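Stitches: Sewing, But on You

Your skin is good at mending itself. A scraped knee closes up without any help, apart from the fuss you make about it. A long, deep cut is different. Its two edges drift apart, and they need holding together while your body does the slow work.

The thread doctors use is called a suture. Plenty of sutures are dyed a dark color, so they show up against pale tissue. Fashion has very little to do with it.

Fingers are too fat for tiny knots, so thread is often gripped in narrow metal jaws. Fine ridges on the inside keep it from slipping — wet thread is about as helpful as wet spaghetti.

Each knot is pulled snug and the ends are snipped short. Then comes the next one, and the next, along the cut. Your grandmother's buttons should be so lucky.

One knot tied, and black thread held in the jaws beside a long cut:
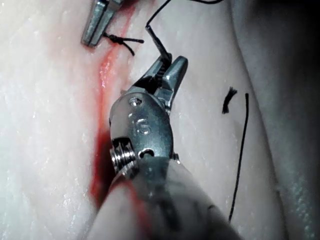

Do Stitches Have to Come Out?

Some do, with a snip and a small tug. Others dissolve inside you and never say goodbye.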